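Is the Rulville two-arm sorting kit any good for small connectors and boards?

benchfiddler

Hello all. I help run a little repair and parts recovery workshop and we've been offered the Rulville two-arm kit at what the seller calls a friendly price: 3,462 all in, with both arms, the grippers, the wrist cameras and a year of the Drarley software. The table isn't included, which is fine because we've got more tables than sense.

What we want it for is dull stuff. Small connectors on short leads, little round boards, bits of wiring, all out of mixed trays and into the right ones. We do maybe six hours of it a week between us and everyone hates it. The brochure is all cubes and tennis balls, so it tells me nothing at all about wires!

So, has anyone used it on fiddly electrical bits? Can the standard fingers pick up a connector by its plastic end, or do you need to buy the slim ones? And is the Drarley subscription worth keeping once the first year is up? I'm happy enough with a screwdriver and a spreadsheet but I don't write code.

trayandtweezers

We've had ours since September and use it for almost exactly your job, so I'll try to be useful (and I'll warn you now, I go on a bit).

Short version: yes for connectors, yes for boards if you're patient, and a grudging maybe for loose wiring. I'd buy it again at your price. I wouldn't at the full one.

Layout matters far more than the manual lets on. We lost most of a month having everything in a row along the front, with both arms trying to get at the same spot and stopping dead. What works for us is a shallow steel tray in the middle with the mixed bits in it and yellow plastic trays either side, so each arm has its own half to fill. Put plain white paper in the steel tray! Bare steel throws the light back and the camera thinks there are parts where there aren't any. It cost us nothing and cured more bad picks than two software updates did.

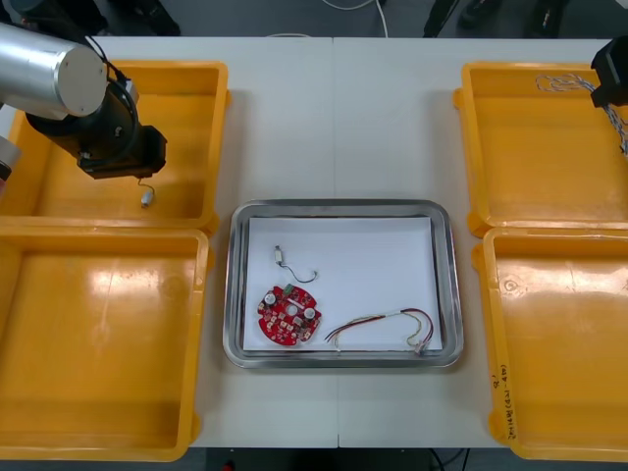

Connectors on a single thin lead are what it's best at. It takes hold near the plug end and the lead dangles, and as long as you've set the drop height low enough the whole thing goes in tidily. Set it too high and the lead swings and you'll find plugs hooked over the rim. Boards are slower. Ours are round with notches in the edge and tall parts on top, and you have to teach it to go for the edge and leave the tall parts alone. I spent an evening on that with a pot of tea and it's been all right since.

Bundles with several coloured strands are the weak point. If they splay out it'll grab one strand and drag the lot. We put those in one at a time or just do them by hand.

You asked about fingers. The standard ones are chunky black things with a little notch at the tip, and for plugs the notch is really handy. I did buy the slim pair from Tse and they're back in the drawer. They were lovely on tiny screws but they let boards twist.

Where you will come unstuck is depth. An open tray is easy. A deeper tub with a ledge or a corner inside is another matter altogether, as the fingers have to go down between the walls and still have space to open. We tried one moulded tub and I had to go back and mark out the walls in the software by hand before I'd trust it in there. Shiny plastic doesn't help either, you get glare off every bump, and clear tape is just as bad for it. If you can choose your containers, go shallow and dull.

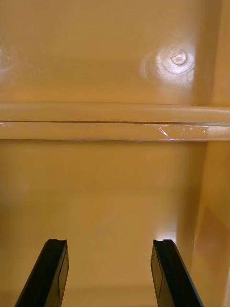 What I'd check before handing over any money

Ask which version of the wrist mount you're getting. The older one has its cable looped quite loosely and it wants watching when the arm turns back on itself. Ours has been fine but I do look at it every morning.

Ask whether the licence moves across with the kit. Mine was new so I've no experience of buying second hand, but Drarley tie it to an account and you don't want to be arguing about that afterwards.

Measure your table. You want more depth than you'd think, with space behind for the stands and cables.

As for the subscription, I let mine lapse. You keep the picking and the tray set-up and lose the remote help plus some 300 ready-made part shapes, hardly any of which looked like our parts anyway. I may regret it when something breaks.

Speed, as you'll wonder: slower than a person who's concentrating, quicker than a person who's chatting.

nightshift_solder

Had one on trial, sent it back. Fine machine, but our parts change every week and I was forever teaching it new ones. If yours stay the same you'll get on with it better than I did. Nusville do a one-arm kit for a good bit less, might be worth a look if space is tight. Haven't tried it on wires.

benchfiddler

Thank you both, that's miles more than I got from the seller. I've asked him about the wrist mount and the licence and he's gone to look. Steel tray and white paper noted! Our parts hardly ever change, so I'm leaning towards yes. @trayandtweezers, did you screw the trays down or do they just sit there?

trayandtweezers

Ours just sit there, pushed up against each other. I wrote on the rims in marker so they go back in the right places after a clean. If one gets nudged you have to show it the tray again, but that only takes a couple of minutes.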